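Visit report: open day at the Mandagi shore station

The Mandagi shore station opens its doors to outside groups once a year, in June. I went on behalf of our own schools programme, which takes upper primary classes to an estuary site and has so far worked without a building of any kind. The purpose of the visit was to see how a station with a wet lab, a classroom and a regular coach schedule organises a day on the shore, and to bring back whatever could be used on a smaller budget.

Access and arrival

The station stands at the landward end of a concrete slipway, on the sheltered side of a low headland. The access road is single track for the last stretch and has one passing place that will take a coach. Coaches set down at a turning circle above the building and wait elsewhere. The walk down to the door is on compacted gravel with a handrail on the seaward side. A wheelchair can be brought down it with help, and the station keeps two beach chairs with wide tyres in the boat shed for the sand itself.

Visitors signed in from 9 am. The tide table for the day was pinned up beside the register with low water underlined, and the timetable had been built outwards from that. I was given the printed programme, a map of the shore and a coloured wristband that put me in the second of the two shore parties.

Safety briefing

The briefing took place on the slipway and was delivered standing up. It covered footwear, the recall signal, the turn-back time and the limits of the working area. The recall signal is three blasts on a whistle, repeated. The turn-back time is fixed before the party leaves and is written on a slate carried by the last leader in the line. Limits are marked by two orange poles set into sockets in the rock, and no group goes past the outer pole on a school visit at any state of tide.

The ratio for school parties is one leader to six pupils below the strandline. Class teachers don't count towards it. This is tighter than our own, and the station was clear that it limits the size of booking they can take: the largest class accepted this year was 30 pupils, split across both halves of the shore.

The rockpool transect

The main exercise is a transect from the upper shore to the middle shore. A rope is laid down the rock with a numbered tag at each stop, 11 stops in all. At each one the pupils put down a half-metre quadrat, estimate seaweed cover in quarters, and tally limpets, top shells, periwinkles and anemones. Anything not on the sheet is drawn on the back.

The recording sheet is the third version. The first asked for percentage cover and produced figures that could not be compared between groups. The second used a five-point scale, and leaders found that most pupils chose the middle point. Quarters have given steadier results, and the sheet now has a small shaded square for each quarter so that no arithmetic is needed on the rock. The sheets are printed on waterproof paper and clipped to a board with a pencil on a string.

Our party did four stops before the turn-back time. The rock was slippery between the third and fourth tags, where green weed covers a seepage line, and the leader moved the rope a short way to the north to avoid it. The shift was noted on the sheet. I would like to see the same practice adopted at our site, where small changes to the line have gone unrecorded for two seasons.

Handling rules are short. Wet hands, low to the water, back to the same pool. Stones are turned towards the person lifting them and put back the way they were found. Limpets are not to be touched at all. Trays are used for crabs and blennies only, filled with water from the same pool and emptied within five minutes.

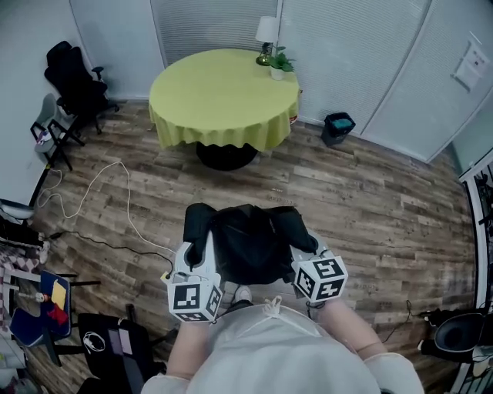
After the shore session there was a break of half an hour, with tea and soup, and then the indoor part of the programme.

The wet lab

The wet lab is a single-storey room with a sloping floor and a central drain. Seawater is drawn through an intake below the slipway, passed through a sand filter and held in a header tank. From there it feeds six shallow display tanks by gravity and returns to the sea through a settling chamber. There is one pump, with a second kept on the shelf as a spare. The station turns off the intake after heavy rain, when run-off from the stream lowers the salinity in the bay, and runs on the header tank until readings come back up.

Readings are taken morning and evening with a Trokar handheld meter, which gives temperature and salinity. The log for the past year is kept in a ring binder and may be looked through by visitors. It is tidy and complete apart from a gap in the winter, when the building was closed for work on the roof.

The tanks are low enough for an eight-year-old to see into from above. Lids are on hinges and are held back with hooks. Stock is collected locally under the station's permit and held for no longer than a fortnight. On the day there were 23 species on the stock list, of which I managed to find 18; the missing five included both of the pipefish entries – these are hard to pick out among eelgrass and I did not have long.

Microscopes are of the low-power stereo type. A plankton net is towed from the station's small open boat, Dandier, on the morning of each visit if the wind allows, and the sample is kept cool in a lidded bucket until it is needed. Each pair of pupils gets a spoonful in a dish. The station has found that a printed key with outline drawings works better than photographs at this stage, and that six types are enough: copepod, crab larva, barnacle larva, worm larva, arrow worm and "something else".

The litter survey

The litter survey runs in the last hour and uses a marked 100-metre length of the strandline. Items are sorted into trays by material first and by use second. The data go into Prikia, a plain web form that the station set up with two neighbouring groups so that the three beaches could be compared. The form has a field for wind direction over the previous three days. It was added after the first season, when the counts from the west-facing beach could not be made sense of without it.

Small fragments are the weak point. The station asks pupils to pick up anything larger than a fingernail, and the leaders agreed that this depends a good deal on how much time is left and how cold people are. They now weigh the fragments in place of counting them, using a kitchen scale in the boat shed.

Rope and net offcuts are kept back. They are washed, dried and used in the classroom to show how strands break down into fibres. Everything else goes into the district collection, glass in a separate bin.

Costs and staffing

The station gave out a single sheet on running costs. The largest items are the coach subsidy, insurance and the seasonal leaders' pay, in that order. Equipment comes a long way behind. Wellingtons are replaced more often than anything else, and the small sizes go first. Schools pay a flat fee per class, with a reduced rate for those beyond an hour's drive, and the fee is returned in full if the station cancels for weather. If the school cancels within a week it is not.

Leaders are trained over two weekends in spring. The first covers rescue, first aid and group management. The second is taken up with identification and with a full run-through of the transect on a falling tide. New leaders then shadow 2 visits before they take a group. The station would accept two of our leaders on next year's course at cost, subject to places.

Points to carry back

Quarters and shaded squares should replace the percentage column on our recording sheet. A draft can be ready before the autumn visits.

The turn-back slate costs next to nothing and should be introduced at once.

Our ratio needs to be discussed. Moving to one leader to six would mean either two more leaders per visit or smaller classes, and I have asked for the station's staffing table so that we can work out both.

The wet lab is outside our means. A bucket, a net and four stereo microscopes in a borrowed school hall are not, and the plankton session could be tried once next term with a class that has already been on the shore.

Our litter counts could be entered in Prikia without charge. The form requires the survey length to be exactly 100 metres, so the present stretch at the estuary would have to be measured again and the end posts moved.

The last bus from the turning circle leaves at 4.40 pm, and anyone going next year without a car should note that it does not wait for the end of the litter survey.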